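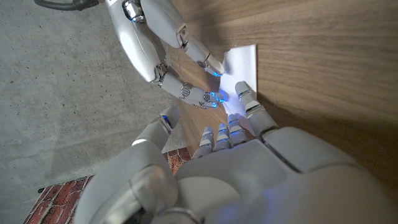

Thursday. Attic humidity log, week 5. The sensor by the north gable read higher than the one over the stairwell at every check again, and the gap widens after 10 p.m. I had blamed the bath fan duct. Taped the duct joint on Monday night and left everything else alone, and the curve has kept the same shape, so the duct is probably ruled out. I have stopped keeping the readings in my phone and gone back to paper, one small white sheet on a wooden tabletop, copied into the ledger before bed. A full notebook page invites commentary. A small sheet takes the time, two readings and the outdoor temperature.

Outdoor low was 20 F. Sheathing at the north end had frost on the nail points, none at the south end. No staining on the rafters. The insulation at the eaves is pushed tight against the roof deck in at least two bays, which blocks the soffit air. Whoever blew it in did not fit baffles on that side. I did not crawl far enough to see the last bay.

Evening

Spent an hour with the Varis catalog. Their rigid baffle comes in one width only and my rafter spacing is irregular, so some would need trimming. The Nidier version is foam, scores with a knife and costs less, but it crushes if the insulation is packed against it. Priced the job with Nidier: $149 for baffles, staples and a can of sealant. Skikora quoted about $400 to do the same bays and would not commit to a date before July. I will do it myself.

Order of work, as I see it now:

1. Pull the insulation back from the eaves on the north side and bag it. Wear the good respirator. The paper ones leak at the nose.

2. Seal the top plates and the wire holes before any baffle goes in. There is a gap where the kitchen vent stack comes through that I can get a finger into.

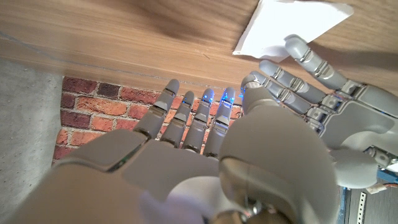 3. Staple the baffles, starting at the gable and working toward the stairwell. Bottom edge down past the outside of the wall plate, top edge at least a foot above the finished insulation.

4. Put the insulation back, fluffed. Check depth against the ruler stapled to the truss.

5. Leave both sensors where they are for two weeks. Moving them now would make the earlier numbers useless.

The hatch is a separate problem. It is a square of drywall resting on trim with no gasket, and the smoke pencil pulled hard toward it on all sides. I glued foam board to the back tonight and ran weatherstrip on the trim. It now sits a quarter inch high on the hinge side.
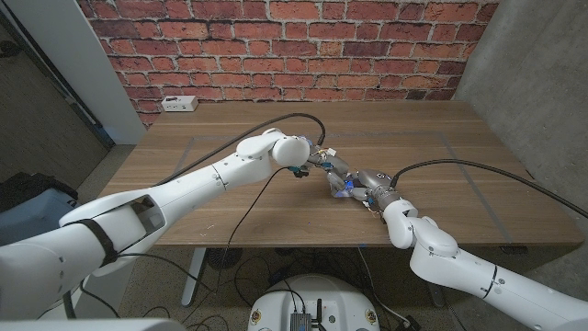
A pair of barrel latches would pull it down. The hardware drawer has one, brass, missing its strike. I would prefer two that match, on opposite sides, so the strip compresses evenly.

Also called Nilsuwan about the gable vent louver. The replacement is in stock in white only. Ours is brown. Said I would think about it and call back.

11:15 p.m. reading: north 71 percent, stairwell 58. Wind light, from the west. Fan off since supper.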